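Clasari 系列会议及培训用桌

产品中心 > 办公与教学家具 > 桌类

产品概述

Clasari 系列是 Roridbridge 面向学校、培训机构及企事业单位会议场所推出的通用型桌类产品。本系列以长期、高频次的公共使用为设计前提，适用于研讨室、阅览区、培训教室、小型会议室及接待空间。产品由 Roridbridge 产品设计部主管 Reece Sowerby 主持开发，现行版本自 2022年7月8日 起接受订购，原版本的配件继续供应。

本系列分为 Clasari 标准型与 Clasari 加宽型。两种型号采用相同的连接结构，台面高度一致，可在同一空间内并列摆放。采购单位如需在原有家具基础上增补，请在询价时注明现有桌面高度，以便我方核对是否需要加装调节脚垫。

台面

台面由芯板、饰面层及封边组成。饰面层经耐磨、耐污处理，日常书写、翻阅及放置办公设备均不受影响。封边采用热熔工艺，与台面同色，转角处作倒圆处理。台面可选白色、浅灰、原木色，其他颜色须按批次定制，单一颜色起订量为 100 张。

台面不宜长时间承受局部高温。放置热水壶、加热器具时，应使用隔热垫。台面亦不应作为裁切工作面使用，因刀具划伤造成的饰面破损不在质保范围之内。

桌架与桌腿

桌架为钢制，表面喷塑，标准颜色为黑色，另可选银灰色。桌腿与桌架以螺栓连接，可反复拆装。每条桌腿底部配有可调脚垫，调节范围为 17 毫米，用于补偿地面不平。铺设木地板的场所，建议选配软质脚垫。

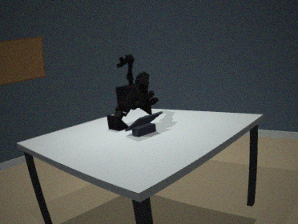

加宽型在桌架中部增设横向加强梁，适合需要放置投影设备、样品或大幅面图纸的场所。加强梁不影响就座时的腿部空间。用户如计划在台面上固定夹具、灯具或显示器支架，请事先与我方技术人员确认安装位置，以免损伤内部连接件。

选配件

Jardine 走线组件：包括台面线孔盖、桌下线槽及束线带，可在出厂前预装，也可由用户自行安装。

Udano 挡板：安装于台面前侧下方，适用于讲台式或面对面式布局。挡板颜色与桌架一致。

连桌扣件：用于相邻两桌的并接，每处并接需使用 2 件。

替换脚垫：分硬质与软质两类，按整桌成套供应。

交付与安装

产品以平板包装发运，台面与桌架分箱。收货时请当场检查外包装，如有破损，应在签收单上注明并保留包装材料。破损及缺件情况须在收货后 3 个工作日内书面通知我方，逾期将按正常售后程序处理。

安装应由两人配合完成。先将台面正面朝下放置于洁净、柔软的垫层上，再依次固定桌架与桌腿，全部螺栓就位后方可最终拧紧。翻转时应握持桌架，不得以单侧桌腿着地承重。整桌就位后，逐一调整脚垫，直至台面平稳。随箱附有内六角扳手及安装说明书。

清洁与保养

日常清洁使用微湿软布擦拭，随后以干布擦净。顽固污渍可使用中性清洁剂，禁止使用含研磨颗粒的清洁用品、丙酮及强碱性溶剂。消毒时，请选用对饰面无腐蚀的产品，并先在台面底侧作小范围试用。

使用单位应定期检查连接螺栓的紧固情况。教学场所建议在每年3月及暑期各检查一次，移动频繁的桌子应适当增加检查次数。发现桌腿松动时，应先行停用，待紧固后再恢复使用。

质保与售后

桌架及桌腿的结构质保期为 3 年，台面饰面及选配件的质保期为 2 年，均自签收之日起计算。质保范围涵盖材料与制造缺陷，不包括正常磨损、不当搬运、自行改装以及在室外或潮湿环境中使用所造成的损坏。

申请售后服务时，请提供订单编号、产品型号及问题部位的照片。型号标签粘贴于台面底侧，靠近桌架连接处。

询价与订购

机构客户可向 Roridbridge 客户服务部提交书面询价，并注明所需型号、数量、台面颜色、选配件及交货地点。报价单列明货款、运费及安装费用，定制颜色的订单须在确认色板后方可排产。色板可应要求寄送，确认后请签字寄回一份，另一份由采购单位留存。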